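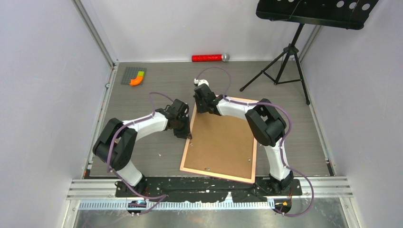

I'm looking for people who'd like to spend part of their week teaching a pair of robot arms to do small things with their hands. My name is Faustine Hervieu, I run the demonstration room at Gusanport, and our job is collecting examples that a learning system can copy from. You drive both arms yourself, and everything you do gets recorded. On a given day you might have a corkboard-type panel lying between the grippers, with a toy microphone and a music stand farther back, and you'll be asked to do something pretty ordinary with one of them. Nudge this, pick up that, put it back where it was. Then do it again, and a little differently!

We're hiring for the Waltgate site. It's part time, 15 hours a week, split up however we can make it work between your schedule and the room's. I'd love to have people in their seats by September, though if you can start sooner, please say so in your note and I'll do my best.

A bit about what the days are like. You sit down, read the task card, do one practice run that doesn't count, and then start recording. Most tasks take under a minute. We ask for 36 good examples in a session, with a break in the middle (please take the break - your shoulders will thank you). After each one you mark it as good, messy or failed. I want the messy ones too, as long as they're marked that way. The folks who train the model at Tekin would much prefer a fumble with an honest label to a fumble somebody called good because they wanted to go to lunch.

By the end of this round we want almost 200 sessions in the can, across a whole bunch of tasks. That's why I need more hands than just mine and Keyvan's. Keyvan Azimi does the training for new operators, and he's a lot more patient than I am. You'll spend your first few shifts with him, paid at the same rate as all the others.

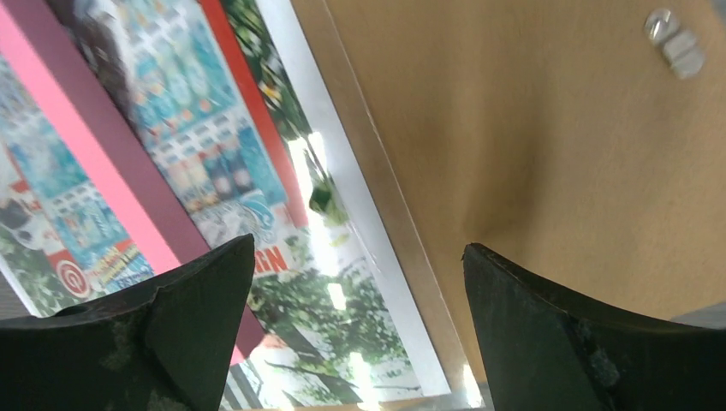 You don't need any background in robotics. What I really care about is whether you can stay careful when the work gets repetitive, and whether you're okay steering by a view that isn't your own. A lot of the time you'll be watching what the gripper sees, and it takes some getting used to. Everything is tilted, the two black fingers take up the bottom of your picture, and you've got to judge where one surface ends and the next one starts, say a plain tan panel on one side and a busy, glossy print on the other with the lights bouncing off it. Some people find that fun right away. Some need a week. Both kinds have turned out to be good at this.

Stuff that helps: playing an instrument, sewing, model building, video games, kitchen work, any job where you had to do the same thing neatly many times over. You should be 18 or older and comfortable sitting for 30 minutes at a stretch. Left-handed people, please apply. I've got far too many right-handed examples and I'd be thrilled to even that out.

To apply, write me a short note, care of the Waltgate front desk. Tell me what you do with your hands now, which hours you're free, and whether you could come in for a tryout. The tryout is paid, and it's just you, Keyvan and a couple of easy tasks. No resume needed, but send one if you have it handy. If you've worked with us on the Pillotmont round before, mention that and you can skip the tryout.

Notes need to reach me by 3/26/19. I read all of them myself and I'll write back either way.

Faustine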